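Lurow Home Forum > Laundry and Closets > Does folding on the bed ever work for anyone?

Started by dresser_skeptic
December 2020

dresser_skeptic wrote:
Every laundry article I read says the same thing. Dump the clean stuff on the bed, because then you have to finish before you can sleep. I have been doing this for 19 months and I can report that I am very able to pick up a pile of clothes and put it on a chair. So what does the bed give me that the kitchen table doesn't?

Also the bed is soft. You can't get a crisp crease on a mattress. I don't believe the people who say they can.

hemline646 wrote:
You're folding on a comforter, aren't you. Strip it back to the sheet and pull the sheet tight. Big difference.

dresser_skeptic wrote:
Sheet only, pulled tight. Still soft.

Pat in Stakotcombe wrote:
I fold on the bed and it's fine. I don't know what you all are doing with your T-shirts that they need a crease.

mothball wrote:
It's a back thing more than a crease thing. Beds are low. I did one big load standing over the bed in January and couldn't straighten up until dinner. Table for me ever since.

hemline646 wrote:
So sit down. Sit on the edge or pull up a stool. Who folds a full load standing?

mothball wrote:
Everyone in the store displays, for a start.

Pat in Stakotcombe wrote:
Nobody in a store display has to do six pairs of jeans and a fitted sheet.

dresser_skeptic wrote:
OK, jeans. Jeans are where the bed loses, in my view. You lay them out full length, you fold one leg over, and the whole thing slumps into the dip you've made by leaning on the mattress. Then you do the thirds and the bottom third pops open. On a table they stay put.

I looked at one of those Pluranano folding boards too. Does anybody own one? The write-ups all sound like the same person.

quiltrack wrote:
Had one, gave it away. It was OK for dress shirts. No good at all for jeans, they hang off both ends. And then you have a board to store, in the closet you were trying to clear out.

hemline646 wrote:
I liked mine.

quiltrack wrote:
For jeans?

hemline646 wrote:
No, for shirts. I'll give you jeans.

Győző Bakos wrote:
I'll stick up for the bed, with one condition: put something flat on it. A woven bamboo sleeping mat will do. The jeans go straight on the mat, all the way out, and you smooth from the waistband down. Finished piles go up by the headboard where you won't lean on them. Then the piles go over to the dresser when you need the space back.

I don't buy the "you can't sleep until it's done" line either. That is a slogan. But I do think a bed is wide enough to have one thing open and the rest stacked, and my kitchen table is not.

Jeans on the mat and stacks by the headboard in the first one, the dresser with its pile in the second. 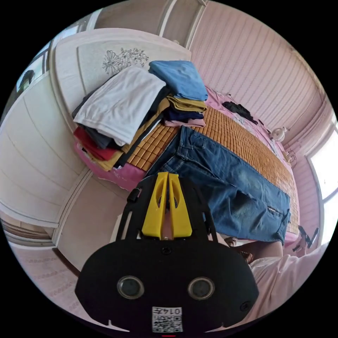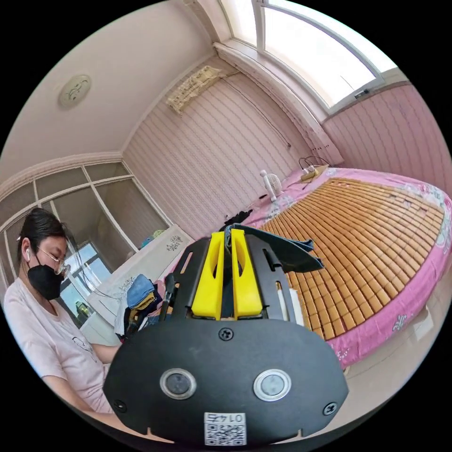

mothball wrote:
I might try a mat, but it does nothing for the height. You've solved the crease and left me with the back.

dresser_skeptic wrote:
Same worry. And doesn't the weave catch on knits? I had a place mat made of little tiles like that and it pulled threads out of everything with a loose cuff.

Győző Bakos wrote:
Check the edges before you buy one. A rough mat will snag, yes. I'd keep loose sweaters off any of them and do those on a towel.

Pat in Stakotcombe wrote:
So now it's a mat and a towel and a stool. My way is a bed.

quiltrack wrote:
Where do the piles go after the dresser top, though? That's my real problem. Mine get as far as the top of the dresser and then they live there. I wear out of the pile until it's gone.

hemline646 wrote:
Sort by drawer when you stack. If one pile is one drawer you only have to open it once. I used to stack by color, looked great, and then every pile had to be split up again.

dresser_skeptic wrote:
That one I'll accept. The mat I'm on the fence about. The Győri catalog has them but there are 2,000 other things in there and the sizes are in a footnote. What do I want for a queen, full width or half?

Győző Bakos wrote:
Half is enough for folding if that's all you want it for. Full width if you're going to sleep on it in summer.

mothball wrote:
Half, and put it on the table.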